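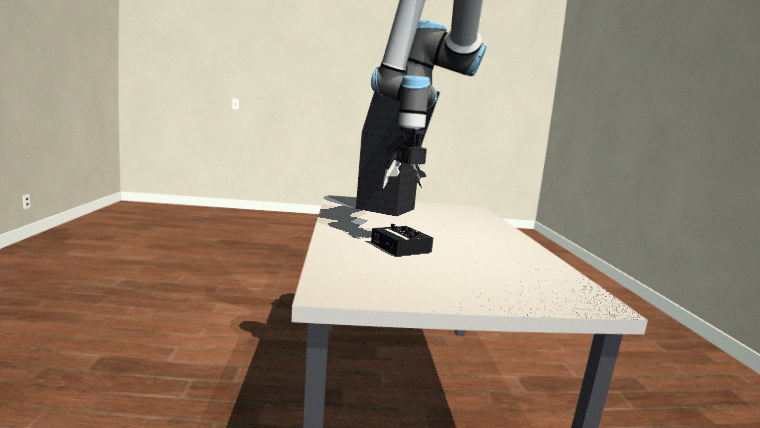 Figure 1. Simulated cell with the arm above the table, gripper open.

Rustby: a motion planning and control stack for reaching small devices on a table

Project report, software track

1. Summary

This report covers the software I wrote for a simulated arm that has to move to a small black device on a table and stop just above it with the gripper open. The grasp itself and the button pressing belong to a later part of the project and are only mentioned where they affected a decision.

The work has three parts: a pose estimator for the device (Sillel), a planner that produces joint paths (Haruna), and a controller that follows them. Rustby is the name of the repository that holds all three and the scripts that run the trials. Everything was developed in simulation. The room, the table and the arm are loaded from one world file supplied with the course, which I changed only to set the starting pose of the device.

2. Pose estimation

Sillel takes a rendered colour picture and a depth picture and returns the position of the device on the table plane and its rotation about the vertical axis. It assumes that the device lies flat. This removes three unknowns and made the fit much more stable.

The first version looked for dark pixels on the pale tabletop and fitted a box to the largest group. It failed often. The pedestal is black as well, and so is most of the gripper, so when the arm was over the table the groups ran together. The shadow of the arm was a second source of trouble, as it falls on the left of the table and can reach the side of the device.

The second version masks out the arm and pedestal using their known geometry and the current joint angles. The remaining points are then cut by height above the table, which gets rid of the shadow without any colour threshold. Rotation is taken from the two longest edges. The box looks nearly the same when turned by half a circle, so the pale strip on the top is used to decide which way it faces.

3. Planning

Haruna is a sampling planner in joint space. It is a plain two-tree search with a shortcut step at the end, limited to 2000 samples per query. If no path is found within the limit, the query is reported as failed and the arm stays where it is.

The goal is given as a gripper pose above the device, fingers pointing down. Inverse kinematics usually gives several arm shapes for the same pose. At first I took whichever was closest to the start in joint distance, but some of these put the wrist near the pedestal and the last part of the path became very tight. The planner now scores each shape by clearance first and distance second.

The move is split in two. A free move brings the gripper to a waiting pose higher up, and a straight vertical move brings it down. Only the free move uses the sampler. The vertical move is worked out in small Cartesian steps and checked for collisions at each one.

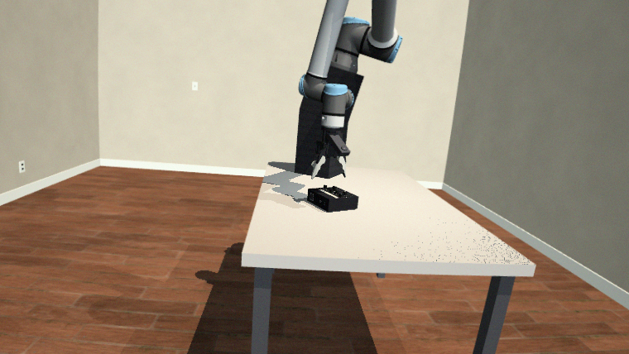

Page last changed: Jan 6, 2022

4. Control

The controller receives timed joint positions and sends velocity commands. It is a proportional controller with a feed-forward term, one per joint. I tried adding an integral term and took it out again because it caused overshoot at the end of the vertical move, where there is only a narrow gap between the fingertips and the device.

A stop condition ends the move if any joint differs from its target by more than a set limit. In early runs this fired at the very first step. The cause was a mismatch between the joint order in the world file and the order in my configuration. The order is now read from the world file when the program starts.

5. Trials

I ran 18 trials with the device in different positions and rotations. A trial was a success if the arm stopped above the device in the correct pose, with no collision reported. Fifteen met this. Two of the failures were wrong rotations, both with the pale strip partly hidden by the gripper. The third was a planner failure with the device close to the pedestal, and repeating it with the same seed (1829) gives the same result.

Logs were collected with Bretex, the department's logging tool. It stores the plan, the commands and the measured joint angles side by side, and this is how the joint order fault was found.

6. Limits and further work

The estimator runs once, before the free move. If the device were moved after that, the arm would go to the old position. A second estimate at the waiting pose is planned for February, but it needs a view that is not blocked by the gripper.

The masking step relies on exact joint angles and exact geometry. On a real arm the mask would have to be made wider, and I have not tested how much of the device could be lost before the fit fails.

Finger contact is not modelled in the planner. The collision shapes for the fingers are simple boxes in the open position and must be replaced before the grasping part begins.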